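Bralleck Labs
@bralleck_optics
11 March 2019

1/ Reseating objectives on a small student microscope. Short thread, because the same mistakes keep coming back to me in messages. Scope is the basic type: single eyepiece, straight tube, revolving nosepiece, mirror in the base, U-shaped foot. No electrics.

2/ Tools: none. If an objective needs pliers, stop. The thread is probably crossed or there is old grease set hard in it. Pliers mark the barrel and on the cheap ones they will oval it.

3/ Put the scope on a flat table with the open side of the foot toward you. Raise the tube with the focus knob until there is room for a finger between the longest objective and the stage. Leave the stage clips alone, they are not in the way.

4/ Hold the tube with one hand, high up, just under the eyepiece. Work the nosepiece with the other. Any objective that is off the scope stands upright on the table beside the foot. Lying down, it rolls.
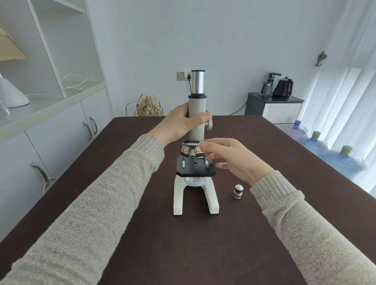
5/ THREAD CHECK

Look into the empty port before anything goes back in. Brass dust or a bright line running across the threads means somebody forced it. A dry toothbrush clears the dust. Compressed air sends it up the tube and onto the underside of the eyepiece, where you will see it in every slide for a year.

6/ Student scopes do not all use the same objective thread. The Zitness pattern and the Nechyporuk pattern look alike on the table and differ in pitch. A Nechyporuk objective will enter a Zitness port for 2 turns and then bind. That is the crossed thread from post 2.

7/ Start the objective by turning it BACKWARD, with light upward pressure. You will feel a small drop when the thread starts line up. Then turn it in. Thumb and one finger only. More grip than that hides the feel of the thread.

8/ Keep the other hand on the tube the whole time. These scopes are light, and the torque from even a finger-tight objective will walk the foot across a smooth tabletop. Don't brace against the stage - the arm that carries it is thin and will take a set.

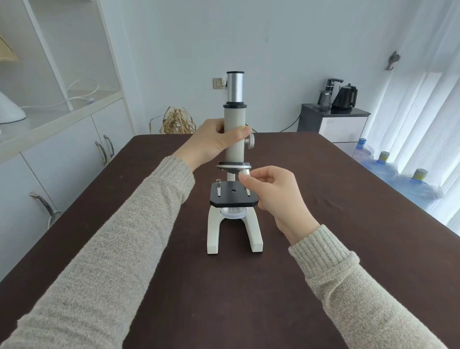
9/ SEATING AND CLICK STOPS

Turn until the shoulder of the barrel meets the nosepiece, then stop. No extra quarter turn. Heat and cold will tighten it for you over a winter in a classroom cupboard.

10/ Now rotate the nosepiece through every position. Each should stop with a definite click. A soft stop usually means the leaf spring has lost tension. A stop that clicks but gives a crescent of black at one side of the field is an alignment problem, and reseating the objective won't cure it.

11/ For rotation, push on the rim of the nosepiece if you can reach it. Most people use the barrels as handles. It works, and it also unscrews the objective a little on each pass in one direction. If yours keeps coming loose, look at how it is being turned.
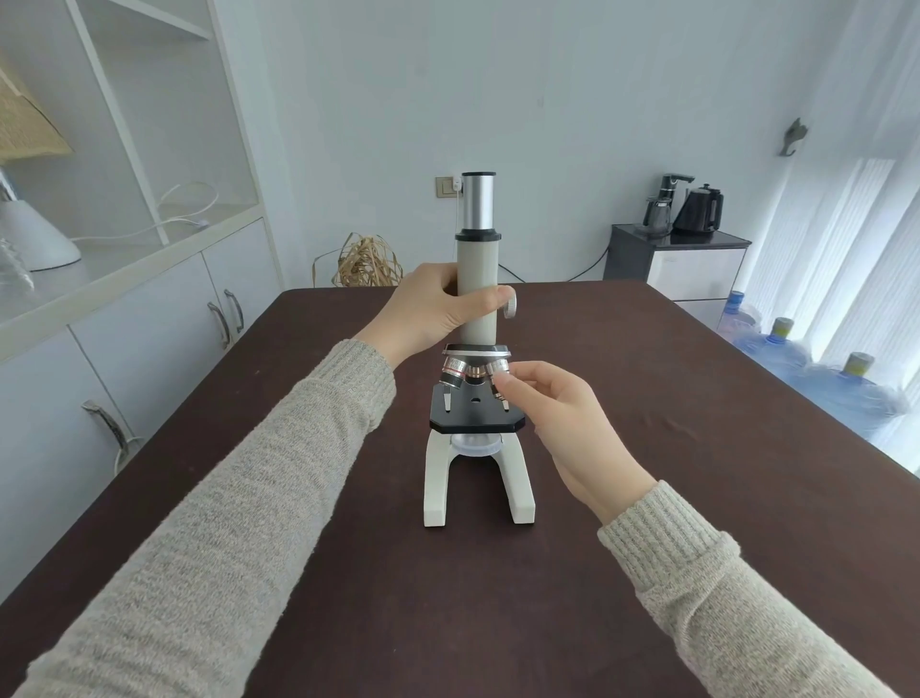
Left hand on the tube, right hand at the objective. Focus knob on the right side.

12/ Last check is at the mirror. Take the eyepiece out, look down the tube, tilt the mirror until the disc of light is even. Do this by a window with the blinds open, out of direct sun. Never aim the mirror at the sun itself.

13/ Replies are asking about grease. None on the objective threads. A trace on the nosepiece pivot if it drags - I use the Brustargate damping grease, the tin will outlast me. Wipe off whatever squeezes out.

14/ Parts note: replacement leaf springs for the Zitness nosepiece are back in June. I have 8 left from the old batch and those are going to schools first. Eyepiece collars are a separate job and a separate thread.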